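Bullov dish rack, small size (item no. 2994)

I bought this dish rack in February from the Grollex shop in Sanitz, and I have used it almost every day for seven months. Before it I had a bigger rack with two floors, which took half of the worktop. I live in a small flat and I wash by hand, so I wished for something that I can put on the table and take away again after.

First impression

The rack came in a flat carton, already assembled. It weighs 407 grams on my kitchen scale. The form is long and not wide, with upright parts between which you put the dishes. It looks simple and I like this very much. On a brown table it looks quite friendly.
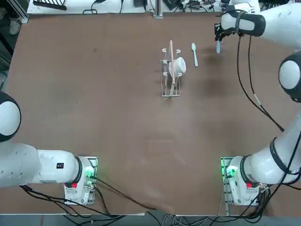

The feet do not leave marks. My table has enough scuffs already and I did not want to add new ones, so I looked at this carefully in the first weeks. It also does not slide when I take a plate out with one hand, which my old rack did constantly.

What fits inside

Small plates stand well. Deep plates lean a little to the side, but they do not fall. A cup is the more difficult thing. If you put it upside down, it sits on the uprights and moves when you touch it. I lay a cup on its side now, with the opening to the front, and it stays like this.

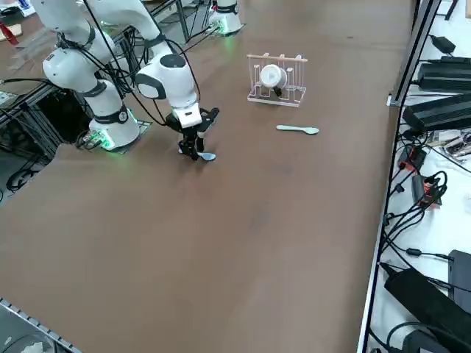
For spoons there is no separate place, and this is my main complaint. Metal ones I can lean between the uprights. My light blue plastic spoons are too light and they turn around or slip through, so most times they finish on the table next to the rack. I asked the shop if a cutlery holder exists. They answered politely that the Sezer holder, item 214, fits only to the large size.
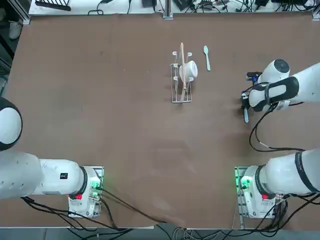
Cleaning

I wash the rack once a week with warm water and a soft brush. The corners at the bottom need some patience. Limescale comes off with vinegar, but please do not leave it inside overnight, mine became a bit dull in one place.

Would I buy it again?

For one or two persons, yes. For a family it is too small, and you will also need a cup for the cutlery. I give four stars of five.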